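Stories > Short Fiction > The Stondar Release

The Stondar Release
May - by Bogdan Jitaru

The planner returned a valid trajectory at 4:10 on Tuesday afternoon, and Jamunetti rejected it.

Jamunetti was the safety layer. It sat between the planner and the joint controllers, and it had been written by a man who had left the company without finishing the documentation. Its log gave one line: segment 42, velocity discontinuity, left arm.

Evo read the line twice. She opened the trajectory in the plotter and found segment 42 smooth in every joint. She replayed it with the cloth model disabled. It passed. She enabled the cloth model, and it failed at the same place.

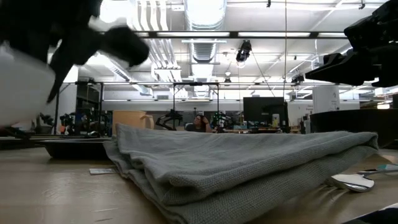 Mutiso thought it was the clock. The perception node stamped its frames when they left the queue, he said, and a folded towel took longer to segment than a flat one, so the planner was correcting for a fold that was already old.

Evo had not considered the clock. She wrote a script to compare the two stamps and let it run over 2,000 frames. The offset grew with every layer in the fold.

She moved the stamp to the point of capture - a change of 2 lines - and rebuilt. Jamunetti accepted segment 42. It accepted the rest of the trajectory as well, and wrote nothing.

At the top of the source file there was a comment she had scrolled past for a year. It said: check the time first. She left it there and opened the next ticket.

Contact the editors | Copyright Stondar Stories | Back to top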